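Sevgate Two-Arm Bench Cell: open day review

Darnance opened its Pirholm shop for an afternoon in March, and I went for the Sevgate, a tabletop cell with a pair of arms and a 2000-dollar deposit. Coffee was free, so we were already ahead. 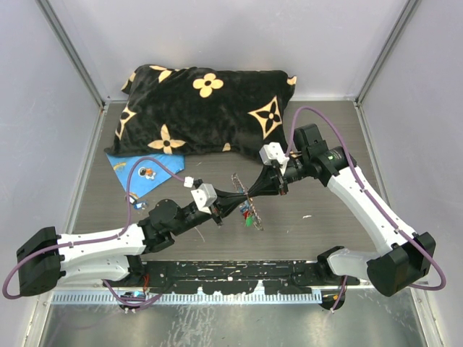

Both grippers at the clear ribbed strip, flowered pillow at the back.

The arms are quieter than my fridge. They are also in no hurry, and I finished a cookie waiting for one handoff. Cables loop over the work area, which I'd want tidied for the money.

Three and a half stars. Bring a cookie.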